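About Gounder Scooter & Small Bike Archive

Small bikes got most of us riding in the first place, and we think they deserve better record keeping than they usually get. Gounder is an online reference for mopeds, scooters and motorcycles up to 345 cc, with specs, model histories, owner notes and a busy parts-matching board. If it has two wheels, a license plate bracket and an engine most people would laugh at, we probably want it in here!

How we got going

Dayana Alvarado started the site when she was trying to find the right carburetor jet for a Hetau 90, a little step-through she had bought in Bundville with no manual and half a wiring harness. Every page she found online gave a different number. She wrote to other owners, made a table of what was really in their bikes (year, frame number, jet size, plug type), and put it up on a plain web page for anyone who wanted it. People kept writing in. Some of them had bikes she'd never heard of, and a few had the original dealer sheets tucked away in a drawer.

Senthil Hegde was one of those early letter writers. He sent ten pages of notes on the Prenden Courier, including gear ratios he had worked out by hand, and he has been our technical editor ever since. He still answers most of the gearbox questions himself, usually before breakfast.

What's in the archive

At the last update in May we had 1,046 model entries. Each one has a spec table with engine type, bore and stroke, weight, seat height, tire sizes and fuel capacity, and where we can manage it, the color choices for each model year. Blank fields mean we don't know yet. We would much sooner leave a gap than copy a figure from somewhere else and hope for the best.

Owner notes sit under the spec table. These are the part we love most - the stuff that never made it into a brochure, like which year got the better kickstart spring, or how to get the side panel off a Courier without snapping the tab. Around 1,000 riders have added notes so far and we read every one before it goes up.
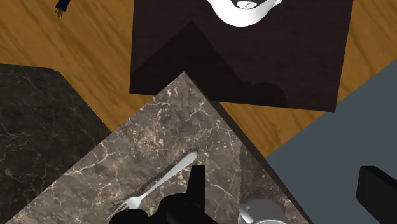
The parts board is newer. You list what you need or what you have, and the board lines it up with every model that shares the part. A Hetau 90 clutch cable fits four other bikes, for instance, and that kind of thing can save somebody a whole riding season. We don't sell parts or take a cut, so price and shipping are between you and the other member.

Who does what

Dayana runs the site, handles new model entries and looks after the photo uploads. Senthil checks technical data and keeps the errata page. If you've spotted a wrong number, he is the one to tell, and he will be thrilled (he really will).

Getting in touch

Use the contact form for corrections, missing models and old paperwork you'd be willing to scan. Please put the model name and year in the subject line. We're especially short on Prenden service bulletins and anything at all on the Hetau three-wheeler, so if you have either one, write to us today.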